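In defence of the unfinished thing

I own a jumper with one sleeve. I started it in April, a few years back, and I have carried it through two house moves in a bag that also contains half a tapestry cushion and the beginnings of what was going to be a very ambitious tea cosy. My sister thinks I should chuck the lot. I think she's wrong, and I've been boring people about it for long enough that I might as well write it down.

We're very hard on people who don't finish. Finishing is meant to show character. You finish your peas, you finish your degree, you finish the book even though you stopped caring about the duke by page 100. I had a teacher who made us copy out "a job begun is a job to be done" whenever somebody left a drawing half coloured in, and I still hear her when I put the hoover away with the stairs not done.

But I don't think I'd have learned a single thing if I'd had to promise to finish it first. I tried Hungarian for 20 lessons and can now order soup and apologise to a bus driver. I got 10 weeks into pottery. I can talk quite happily to a potter as a result, and I know why a good mug costs what it does, and I never complain about the price any more!
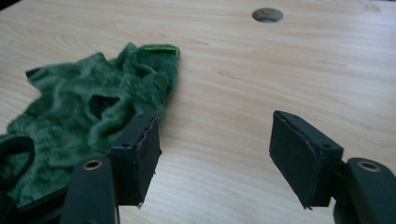
The trouble with apps

What has made it worse, I reckon, is being watched. I used a habit app called Zukgate for one winter and it sent me a sad little face every time I skipped a day of sketching. So I did what anyone would do and drew a circle at five to midnight to keep it quiet. I drew a great many circles that winter. I can't say I got any better at drawing, and by the end I'd gone right off it – off pencils, even.

Before that there was the Kasent planner, a lovely fat thing with 200 pages and a ribbon, in which you were supposed to write your goals and then your goals for your goals. I gave up in week three. It's been a very good doorstop.

My friend Réka Antal takes the opposite view and we've argued about it over many a curry at Usman. She mends clocks, and she says that a clock with its back off is just a box of bits, and that if she stopped whenever she got bored then half the town would be late for work. Fair enough. If you've got someone else's clock, finish it. The same goes for haircuts, plumbing and anything involving a ladder.
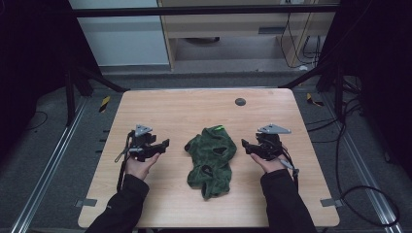 Where we part company is on the stuff that's only ours. She feels guilty about a language course she dropped when she was 19 and I can't for the life of me see why. Who was harmed? She had a nice few months, she met her husband's cousin there, and she can still sing one song about a goat.

I also think we tell the story backwards. We look at somebody who's brilliant at the cello and say, well, she stuck at it. Yes, but she probably didn't stick at ballet, or stamps, or the recorder (nobody should stick at the recorder). You have to put a fair few things down before you find the one you can't leave alone, and we only ever count the last one.

So the bag is staying. I got the jumper out last night and had a look at it, and the one sleeve is really very good, better than I remembered, though the cuff's a bit tight. I might do the other one. I've lost the pattern, mind you, and I think the needles went to Prutiten when we cleared out the spare room, so it may end up being a waistcoat with ideas.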